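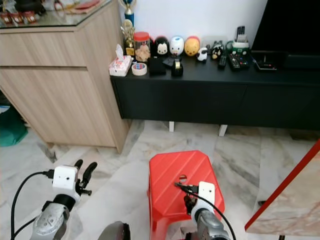
Flat Surfaces and How They Fill Up
Speaker notes, Calholm evening talks

Slide 1. Welcome

Good evening, come in, there are seats at the front and they don't bite. Thank you all for turning out on a Tuesday, when I know perfectly well there's something better on the telly. Speaking of which, the telly is where we begin tonight, or at least the thing the telly stands on.

Let people look at the photo for a moment before carrying on. Ask who has a unit like it at home. Wait for the hands. (There are always hands, and somebody always laughs and nudges the person next to them.)

Slide 2. The long low shelf

When we buy a television unit we think we're buying somewhere to put the television. What we've really brought home is a long, flat, handy shelf at just the right height for putting things down on, and in they come. Trophies at one end. A box of tissues, which I'm all in favour of, because you want tissues where you sit. A big jar of something biscuity with a red lid. A row of little figures, shoulder to shoulder like a bus queue. And then the tape: one roll lying flat, and another in its dispenser a bit further along.

I want to stay on the tape for a minute, because I've a soft spot for it. I tidied houses for 12 years before I started giving these talks, first with Lestex and then on my own, and I don't believe I ever cleared a television unit without finding tape, or scissors, or a pen that had given up. We open a parcel in the warmest room in the house, sitting down, as any sensible person would, and the tape stays where the parcel was.

Pause here. Drink of water.

Slide 3. Things on show and things in passing

My way of going about it is very simple and you can do it with a cup of tea in your other hand. Look along the shelf and ask of each thing, is it on show, or is it only passing through?

Trophies are on show. Somebody won those, and I'd never tell anyone to put a trophy in a drawer. The little figures are on show too, and I think they look very jolly all in a line. Tape is passing through. The jar I leave to your conscience! In my own house it would be passing through rather quickly.

Tell the Dudis story if there's time. (The old Dudis sideboard, the hall, the 4 umbrellas, my mother's gravy boat. Keep it short, it ran to ten minutes in September and we lost the raffle.)

Slide 4. Use the doors

The long black unit has smooth closed doors all along the front, and the wooden cabinet nearer to us has a drawer with a good big door beneath it. So before you go out and buy a single basket, open what you've already got and see what's living inside. I once helped a couple who had ordered storage boxes from the Chong catalogue, a lovely set, and the cupboard they meant them for was full of the boxes from the last time.

Give the tape a drawer. Put the scissors in with it, and the pens that work. Tell everyone in the house which drawer it is, and then tell them again at the weekend.

Slide 5. Tops and floors

A word on the glass on top of that wooden cabinet. I grew up with glass tops and I'm fond of them, they wipe down beautifully, but you do have to lift everything off to wipe, so keep the number of small things modest or put them together on a tray.

And the green bag on the floor beside it. We've all got a bag on the floor. Mine is blue and it has been by the back door for 2 weeks. A hook will do it, at elbow height, near wherever the bag naturally lands.

Slide 6. Over to you

Hand out the cards and pencils. Ask everyone to write down one flat surface at home and the one thing on it they'd move first. Five minutes, chatting allowed. Collect the pencils this time.

Tea is at the back. The hall would like the chairs stacked by half past nine, please.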